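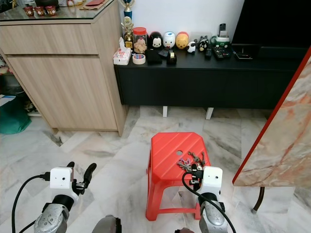 A Place to Put Your Keys

I lost my keys 10 times last June. I know the number because my neighbor Dalva Sampaio started keeping a tally on the back of a Parberg catalog, and she was not kind about it. They were in the fridge once. They were in my other coat, in the coat I'd given to my brother, and (my personal low) in the door, on the outside, all night long.

So when the magazine asked for something on small habits at home, I knew what I wanted to write about – the landing spot. Everybody has one, even people who swear they don't. It's where your stuff goes in the first few seconds after you walk in, before you've thought about anything at all.

A red plastic stool does the job just fine. It's low, it's bright, it stands right out on a white floor, and if you drop a bunch of keys on the seat you can spot them from clear across the room. I love that! A good hook by the door is prettier, sure, but I have owned 4 good hooks and never hung a key on any of them.

Yen-ting Kong, who organizes apartments for a living and runs a little shop called Yuen, thinks I'm wrong about the stool. "You'll want to sit on it," she told me. Her pick is a shallow tray on top of a cabinet. My trouble with cabinets is that the tops fill up. Give me one with a glass top and I'll have little red cups on it by the weekend, then a red envelope I mean to deal with, and after that the keys don't stand a chance.

The TV console is worse. You start out with good intentions and a tissue box. Then there's a trophy, and a jar of cookies with a red lid, and a penguin, and a bear, and the roll of tape you got out for one package and the tape dispenser you bought so you'd stop using the roll. I'm not making fun of it – I like a crowded console, it's the friendliest thing in a living room. I just wouldn't trust it with anything I need at seven in the morning.

Ho-yin Pan, an old roommate of mine, has another trick, and it's all in the keys. He gets the ones with colored heads. Purple is the front door, plain silver is everything else, and he can pick the right one without putting down the groceries. I copied him right away. The guy at the hardware counter had a whole rack of colors and I stood there far too long, holding up the line.

As for the stool, mine has ridges on the seat, and I've grown fond of the little clatter the keys make when they land. Dalva says she can hear it through the wall. She hasn't added to the tally since I moved the stool away from the couch, though she still has the catalog.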